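Home Features Makers Workshop Back Issues Subscribe

The Arm in the Back Bay

A shared workshop, a second-hand robot and the long road to picking up a strawberry

I first met the arm in July, when it was lying on its side under a tarp next to the bandsaw and I nearly put my coffee on it. King-fai Mak got there before me. He took the cup out of my hand, put it on the windowsill and said, very politely, that the shoulder joint had cost him more than his car.

I'd gone down to Skesness, the shared workshop I've belonged to for three years now, to finish a set of drawers. The drawers are still not finished. I blame King-fai for that, and also Nyokabi Mabula, who was under the bench at the time feeding a network cable through a hole that was slightly too small for it and telling the hole what she thought of it.

They were building a robot to set the table. Or clear the table, depending on which of them you asked. King-fai wanted it to set, because that's the job he always gets stuck with at home. Nyokabi wanted it to clear, because she reckoned clearing was harder and if you could do that you could do the other one backwards. They'd been having this argument for months and were enjoying it far too much to stop.

I asked if I could hang around and write about it, and Nyokabi handed me a torch and told me to point it at her left hand. So that was that.

Two sheets of steel and a lot of swearing

The arm came from a packing business that was closing down, and it arrived with no manual, no controller and a bag of bolts, two of which fitted. The nickname came early. The project is called Stulon, after a misprint on the freight docket, and everyone at Skesness calls the arm itself Stu. ("Is Stu on?" is the thing you shout before you walk into the back bay. You wait for an answer, too.)

Getting it to stand up took the better part of a month. The first base was a timber frame that King-fai knocked together in an afternoon, and it was a lovely bit of work, and the first time the arm swung to full reach the whole thing shuffled sideways like a washing machine on spin. The second base was steel. It weighs 122 kilos and took five of us and a pallet jack to get through the door, and I have a scar on my shin from it that I'm quite proud of.

Then there was the tabletop. I would have used any old table! Nyokabi wanted it white, flat and dull, no shine at all, because glossy surfaces throw reflections that confuse the vision software. She went through three finishes before she was happy. The first looked matte to me, but she held a lamp over it at a low angle and there was a great bright smear right down the middle, so back to the sander it went. I did most of that sanding. It was a way of avoiding the drawers.

The controller was the piece that nearly finished the whole business off. King-fai wrote to everybody he could think of about buying the original, and eventually gave up and built a board himself. He called it the Stodico, and when I asked what that stood for he said he'd tell me when he'd worked it out. The Stodico has been through eight versions. Version four caught fire in a small way. Version six worked beautifully for one evening and never again, and he keeps it in a drawer and gets it out now and then to look at it.

The shopping trip

My one real contribution was the kitchen stuff. A robot that's going to clear a table needs a table's worth of things to practise on, and I'm the member with the most op shops between home and the workshop. Nyokabi gave me a list that said "round things, long things, things with handles, things with holes in." She gave me $27 from the biscuit tin.

I had a wonderful time. I came back with far too much, including a gravy boat that was banned within the hour (too heavy at one end, and it rocked). Play food was the great find. A whole tub of it from a church sale, fruit and all sorts, and King-fai went through it on the floor like a kid, holding things up and squeezing them.

There's a reason for all the different shapes, and I didn't get it until I'd watched a few sessions. A mug is easy from one side and awful from the other, depending on where the handle's ended up. A strawberry is small and has a leafy end that fouls the fingers. A sauce bottle lying down is a different problem altogether from a sauce bottle standing up - it wants to roll, and if you grab it too near one end the other end dips and drags. You and I sort all that out without thinking. Stu has to be told, or has to be shown so many times that it stops mattering whether anyone told it.

Nyokabi lays the table herself before each run, and she's got a knack for being mean about it. She'll put a few things out in the open and then tuck a couple in close to where the arm is working, so it has to think about its own elbows.

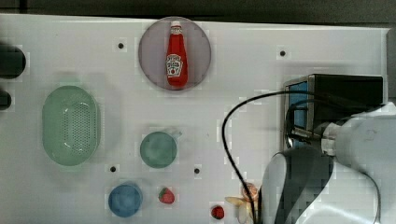
What a session is like

Slow! I'd expected something a bit more dramatic. You come in about six in the evening, when the woodworkers have packed up and the dust has settled, and the first half hour goes on calibration. The arm touches off against a few known points, King-fai reads numbers off the laptop, Nyokabi says "again" and he reads them again. Somebody puts the kettle on.

Then they pick a job. One evening it was putting the sauce on the plate, which sounds like a silly thing to want, but it's a good test because the plate has a rim and the bottle has to be put down gently across it. Another evening it was fruit into the colander, one piece at a time. They'll do the same job over and over with everything shifted a bit each time, and Nyokabi writes each go down in a big red ledger with a tick or a cross and sometimes a rude word.

The aim for this stage was 200 attempts at each job, which is a lot of evenings. I sat through plenty of them. You get oddly invested. There was one strawberry pick where the fingers closed and the thing squirted out sideways and off the edge of the table, and four grown adults groaned like they'd watched someone miss a penalty. When it got the next one we cheered. The potter from the room next door put her head round to see who'd won.

The cable is the bit that drives King-fai mad. The box up on the wrist needs a lead, and the lead has to be long enough to let the arm turn and short enough not to sweep the table like a skipping rope. They've tried clips, tape, a spring off a desk lamp and a length of curtain wire. At the time of writing it still hangs in a loop, and Nyokabi has decided that moving around a stray cable is a life skill and Stu can jolly well learn it.

How I got told off

I was allowed to drive it once. There's a mode where you hold the wrist and push the arm about by hand, and it feels very strange, like steering a big patient horse by the nose. It weighs nothing until you try to go quickly, and then it leans back against you.

I was meant to take it down over the mug, close the fingers and lift. I got it down over the mug all right. Then I got excited and lifted before I'd closed anything, and turned round beaming with an empty gripper. King-fai was kind about it. Nyokabi wrote it in the ledger under my name with a cross, and it's still there, and she shows it to visitors.

The emergency stop is a big mushroom button on a post by the door, and I've been told off about that as well, for leaning on it. Twice. If you're thinking of trying anything like this at home, put the button somewhere you can hit it with your hip, but make sure it isn't also the most comfortable place in the room to stand.

Money, space and other people's patience

I asked them both what they'd tell someone who wanted to start. King-fai said to buy the gripper first and the arm second, because the fingers are what you'll spend your life fiddling with. He's printed more finger pads than he'd like to add up, in all sorts of rubbery materials, and the good ones wear out just when you've got them tuned.

Nyokabi said to find a shared shop. She started out in her garage with a much smaller arm, and the robot was fine, but she had no one to ask when a thread stripped or a power supply started humming. At Skesness there's a retired fitter who'll cut you a bracket while you're still explaining what it's for. She pays a bit extra for the bay and brings a cake when it's been a noisy month.

It does take up room, and not everyone was thrilled to begin with. The back bay used to be where the canoe people kept their canoes. They've been moved up into the rafters on pulleys (the canoes, that is) and there was some muttering about it, until King-fai motorised the pulleys as a peace offering. Now they go up and down at the press of a switch, painfully slowly, with a beeping noise he says he can't get rid of.

As for setting versus clearing, they've called a truce. The next job on the list is moving cups from one side of the table to the other, and each of them has privately told me that this counts as theirs. King-fai is on to version nine of the board, waiting on parts. Nyokabi has asked me to find her a teapot, something with a really annoying spout, and I've got my eye on one in the window of the hospice shop, if they'll come down a couple of dollars.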